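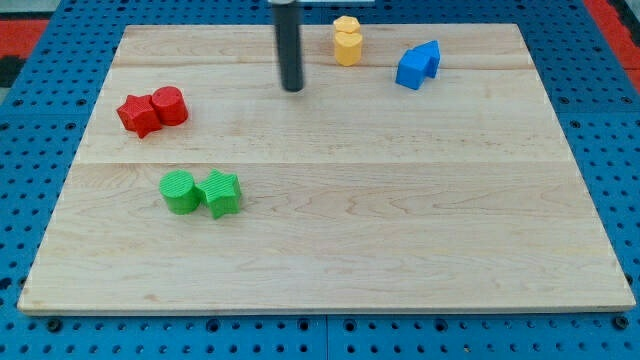 Our place is getting a sorting arm and I'm the one who has to tell the packing bench. Any advice?

Posted by Catinca Matei, Saturday, August 4, 2018

Hello all, long-time reader, first time asking. I look after the packing bench at a small educational toy firm in Broststead. We make up sets of coloured shapes for nurseries – stars, cylinders, little houses and so on – and at the moment every piece is paired up by hand, by colour, before it goes in the bag. The owners have been trying out an arm to do the pairing and they want it on the bench properly by the autumn. I've been told no jobs are going, and I do believe it, but I'm the one who has to stand up and say so to people who have been doing this far longer than I've been in charge of them. We send out 400 sets in a normal week. How did it go at your work, and what do you wish you had been told at the start?

Divya Alva

Oh, I do feel for you, Catinca! We went through this at Kivbridge in April last year, with an arm that put bottle caps into trays, and I was on the bench, so I can give you it from the other side. The thing that upset people most was hearing about it from the fitter who came to measure up. So tell them soon, even if you haven't got all the answers, and tell them which bits you don't know yet.

The other thing is the work that's left over. Before, I sorted and packed and had a natter while I did it. Afterwards I was filling the arm's tray, checking what it had done and putting right anything it had dropped, and I had to go at its speed, which I found far more tiring than I'd expected (my shoulders were dreadful for the first month). We asked to swap places every 2 hours and that helped no end. Do ask about pay as well. Two of ours learned to reset it and it took ages before anyone thought to put that in their grade.

Ionuț Tudose

they said no jobs going at ours too. nobody was sacked but when people left they weren't replaced. get it in writing

Irina Nedelcu

I'd agree with Ionuț about having it in writing, though ours has been a kinder story on the whole. What worked was letting the bench try it before it was settled where it would stand. One of our ladies spotted straight away that she'd be reaching across it all day for the bags, and it was moved to the other end before anything was bolted down. Let them bring the awkward pieces too, the ones that roll or get caught on each other, as they know those better than any engineer does. And keep a hand bench going for the small orders if you can, at least over the first winter.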